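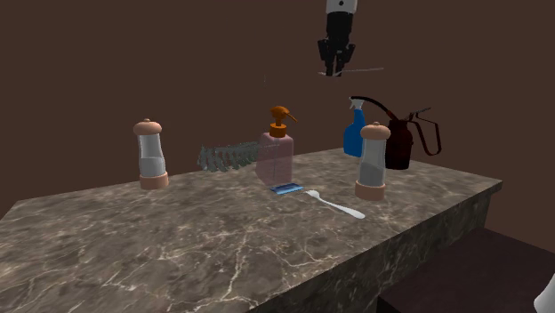 A simulated gripper above a marble countertop, from the Ituneck test set.

I've been following the folks at Ituneck for a while now, mostly for their grasping work, and this month they put out a result I really like. It's about practice kitchens -- the computer kind, where a robot arm can knock over as many pepper grinders as it wants and you never have to sweep up.

The method is called Wundwood, and the idea is pretty simple. Most simulators scatter objects over a counter at random and let the robot have at it. Wundwood looks at where the robot messed up last time and builds the next counter around that mistake. So if it keeps fumbling a pump bottle with a pepper grinder close by, it gets more counters with that kind of squeeze, plus whatever else was in the mix (spray bottles, oil cans, a plastic spoon lying flat).

They trained on 353 rendered counters, which sounds tiny to me! The comparison was the same robot software trained on the same number of random counters. Then both versions went over to Najafi, the lab that does their hardware testing, and tried 40 pickups each on a real arm with real stuff. The random version missed 10. The Wundwood version missed 6.

Is that a huge gap? No, and the paper says so. Forty tries isn't a lot, and I'd want to see it run again with different objects before I got too excited. Thin flat things are still the sore spot, and the Wundwood misses were mostly those. Clear plastic gave both versions trouble too.

What got me is how cheap it is. You don't need more scenes or a bigger computer, you just pick the scenes better, and the whole training run fit on one desktop machine. I tried the demo at home and had counters popping up before my coffee was done (the marble looks great, by the way).

The code is supposed to be out in March. A group at Irkden is already working on a version for drawers and shelves, and I'll write that one up when there are numbers to look at.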